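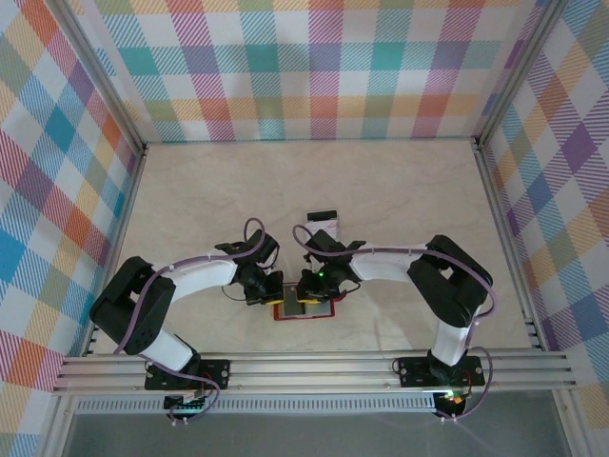 Feb 9, 2021

Up at half six. Frost on the inside of the landing window again, so I put the oil heater on before breakfast and had porridge standing next to it.

Spent the morning on the sewing room. I have been putting it off since November, when the last of Mum's fabric came over from Mivthorpe in the back of Hemi Trevaskis's van. Got as far as the plaids. I do like a loud plaid, teal and coral and yellow all in together, and there is a good length of one that would do for the back bedroom if I line it. The drop is 66 inches and the cloth is 90 long, so enough for hems and a bit over. Ironed the first piece on the low setting. Pinned it, then unpinned it, as the squares didn't meet at the seam. Will try again tomorrow in better light.

Cleared the small stuff off the table while I was at it. Buttons into the tea caddy, bias binding in the drawer, two broken zips in the bin. Found the receipt for the Botico scissors, 80 pounds, which I had told everyone was fifty. Put it back where it was.

Soup for lunch. Rang Bajpai about the curtain track and was told order number 3609 is still at the depot in Prurkesley and they can't say when it will move. Asked them to ring me when it does. The girl was polite enough.

Walked to the post box after three and came back by the allotments. Very muddy by the gate. Hemi's leeks are still in and looking better than mine did.

Cut out the tie-backs in the evening with the radio on. One came out shorter than the other, so that's a job for the morning. Need white thread, more pins and a new bulb for the lamp. Bed at ten.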